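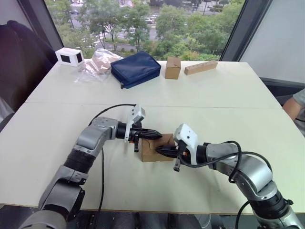 Small brown box on the packing table, top slightly open or creased.

Small cube boxes: fold the flaps outside or inside before filling?

tallowfinch
Posted in Packing and Shipping
Hello everybody. I have a small question about small boxes, and I hope it is the right section. I send out sewing kits and little padded pouches, 75 parcels in a usual month and more before March. I bought 2000 of the small brown cardboard cubes from Dalsgaard because the price was good at this quantity. Now I am not sure about my way of working.

My problem is the flaps. When the box is just opened, the flaps want to come back in over the opening. I fill with one hand and hold the flaps with the other, and it is slow. My table is white and smooth, so the box also slides away from me when I push something in. Do you fold all the flaps to the outside first? Or do you tape the bottom and leave the top as it is?

marl_and_twine
Fold them out, all four, hard, past the point where it feels natural. Run your thumbnail along the crease. It takes two seconds a box and then they stay where you put them.

Okapi49
I disagree with that a little. If you bend a cheap flap all the way back, the outer paper can split on the crease, and you see it when the box is closed. I had a whole batch from Clurnero where it cracked. I fold only to the level of the table, so the flap stands straight out. It is enough for a small item.

marl_and_twine
Clurnero board is thin, everybody knows this. I never had it split on a normal single wall box.

Okapi49
Well, I had it. Maybe my storage is too dry. I only say to try it on five boxes before doing it on 2000.

tallowfinch
Thank you both. I tried it this morning.
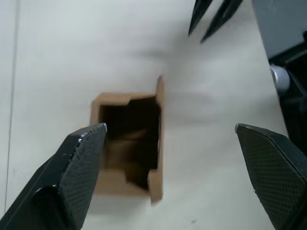
With the flaps out of the way I can put the pouch in flat and it does not catch on the edge. The long flaps are easy. The short ones are more stubborn and I had to press them two times. I don't see any splitting until now, but I did only a few boxes, so I will wait before I say who is right.

The sliding is still a problem. Does anybody use a mat?

pennyloaf
Rubber shelf liner, the kind with little holes. Cut a piece a bit bigger than the box and that is all you need. Don't cover the whole table with it or you will hate it when you want to slide the finished parcels to the side.

Also, are you building all the boxes first, or one at a time? I used to build a big pile and then fill them. It looked very productive, but I had no place to put my elbows.

tallowfinch
One at a time at the moment. My table is two tables pushed together, and I keep the supplies in a row along the back. So there is space for maybe ten or twelve built boxes, but then I can't reach the bags behind them.

pennyloaf
Then build ten, fill ten, tape ten. And try to stay off the place where the tables meet. I had the same setup and the box always rocked a little when I taped on the join.

Okapi49
Agree with pennyloaf here. For the join you can put a strip of wide tape over it. I changed mine one time in a year.

gravelpath
Maybe an unpopular opinion, but for padded pouches I would not use a box at all. A padded mailer from Clullness costs me less, lies flat in the drawer, and there are no flaps to fight with. I changed over two winters ago and packed 116 orders in one evening — it would be impossible for me with boxes.

marl_and_twine
And how many arrived looking like somebody sat on them?

gravelpath
Two complaints. Both were the same customer.

tallowfinch
I thought about mailers, but the kits have a plastic case inside and I am afraid it breaks. For the pouches alone, yes, it could be good. But first I must use the boxes I have, they are standing in the hallway up to my shoulder.

pennyloaf
If you ever want to get rid of some, there is a swap list in the Clurkcombe section. Small cubes go quickly there.

tallowfinch
I will look at it, thank you. The shelf liner I can buy tomorrow. One more question about the tape: is paper tape strong enough for the bottom with only one strip, or do you make the H shape also on such a small box?

Okapi49
One strip, but let it go well down both sides.

marl_and_twine
H shape. Always.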